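Tasix open day: an afternoon spent opening a fridge
1/2/18

The Pareck building is a long walk from the station, and the sign for Tasix is the size of a parking ticket. I went past it twice. Inside there were name badges, very strong coffee and a man's coat on every chair I tried to sit on.

The first room was the hands-on one. You stand next to a real arm, take it by the wrist and drag it through the job while it records you. My job was putting a cup on a shelf. The arm played it back with my hesitation included, plus the moment where I stopped to scratch my ear. I have never felt so closely observed.

Upstairs they do the same by remote control, in simulated kitchens. The software is called Zononari and the controller is a plastic stick with two buttons, made by Amrani. They want 3,000 good demonstrations by the end of February and have 278. Visitors' attempts go in a separate folder, and I didn't ask what it was called.

I got the refrigerator. Moving the arm toward it is easy enough. Getting the gripper lined up with a handle took me most of my turn, and a boy of maybe nine was waiting behind me, breathing.
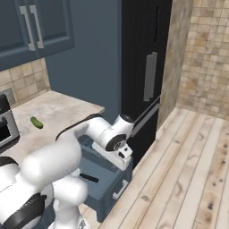 The gripper down by the lower part of the fridge, beside the long gray handle. The pickle on the counter is a separate task.

Entry is free, parking isn't. The next open day is in the spring, and the coffee is in the hallway on the left.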